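About Clindstead Home Trades School

Clindstead is a small trade school in Kirkberg. We teach adults to do the work that goes on inside houses: cabinet fitting, flooring, tiling, basic plumbing and interior painting. Most of our students come to us with a job already, so classes run in the evening and start at 6:15 p.m.

The school was started by Hanne Kirkegaard, a joiner who had been training apprentices two at a time in the back of her own shop. When the old Mercado grocery building on Rurnier Street came up for lease, she took it and put in benches where the produce aisles had been. The loading dock is still in use. Lumber comes in on one side and scrap goes out on the other.

We now have 3,053 square feet of shop floor and two classrooms. Karim Ait Ali joined as head of instruction after running a flooring crew, and he wrote most of the course books we use. They are printed here and handed out on the first night. Students keep them.

What we teach

The main program is 58 evenings long and covers all five trades. Students who only want one trade can sign up for a short course. Flooring and cabinet fitting are the two that fill first – if you want either one, apply before June.

Each student works on a full-size room section from bare studs to finished trim. You measure it, order for it and build it. An instructor checks the work at set points, and anything that is out of level gets taken down and done again.

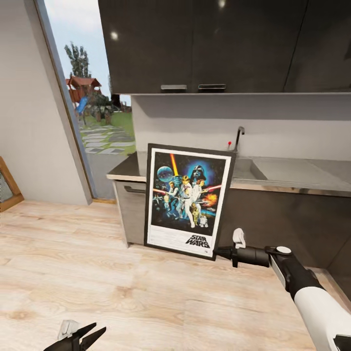
Course Book 2, page 54

Classroom time is kept short. It covers reading plans, pricing a job, writing an estimate and the parts of the building code that apply indoors. We also spend one evening on talking to customers, which students asked for.

Class size and cost

We take 80 students a year in the main program. Tuition includes the course books, materials and use of shop tools. You need to bring your own boots, safety glasses, tape measure and pencil. Payment can be split by month at no extra charge.

There is no entrance test. We do ask every applicant to come in and spend an hour in the shop before signing up. Some people find the noise is not for them, and that is better to learn early.

After the course

We keep a job board by the front door with openings from local contractors. Former students can use the shop on open evenings for a small fee – call ahead to reserve a bench.

The office is open from 1 p.m. until classes end. Visitors should use the Rurnier Street door and sign in at the desk.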